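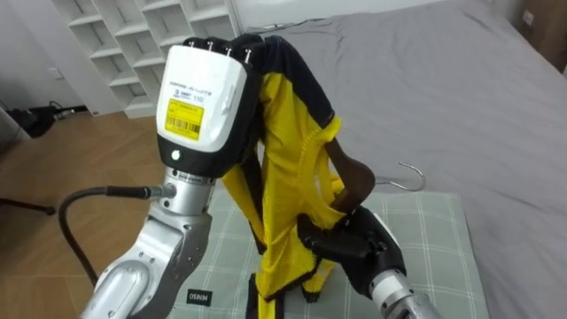

Slide 1. Good afternoon. My question today is small: can a machine put a shirt on a hanger yet?

Wait for the room here. Ask who ironed something this week.

Slide 2. A hanger is hard for a robot. The cloth changes its shape each time you lift it, and one hand must hold while the other hand pushes the wood through the neck. We learn this as children and then we forget that we learned it.

Slide 3. Our trials in Pullari, in November. We made 1,712 attempts with shirts and light jerseys. In the best week, 55 percent ended with the garment straight on the hanger. Say this number slowly – people remember it wrong.

Slide 4. The shop floor. At the Akitz laundry one worker needs 4 seconds for a shirt. Our machine needs up to 20 times longer. The manager was polite about it.

Slide 5. So, my answer is "not yet" for the shop, and "maybe" for the home, where you can leave it working while you cook.

If there is time, show the sleeve problem. Then questions.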